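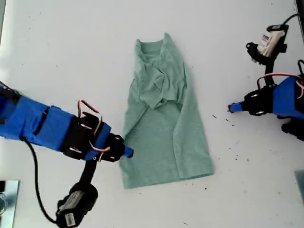 Sage green tee, half folded on the white table.

I've had the Lidberg steam iron since July and I'm still a bit smitten! It heats up in no time, glides over cotton nicely and the cord is long enough to reach my awkward socket behind the door. Linen needs 2 goes - and plenty of steam.
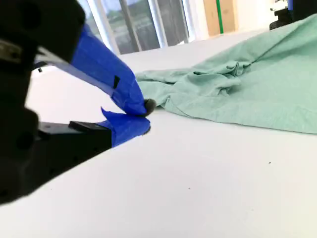 Pale green fabric, well crumpled.

My moans? The tank is tiny (I refill it twice for a full basket) and the filler cap is fiddly with damp hands. My old Clulletti never dripped either, and this one does on the low setting. I'd still buy it again.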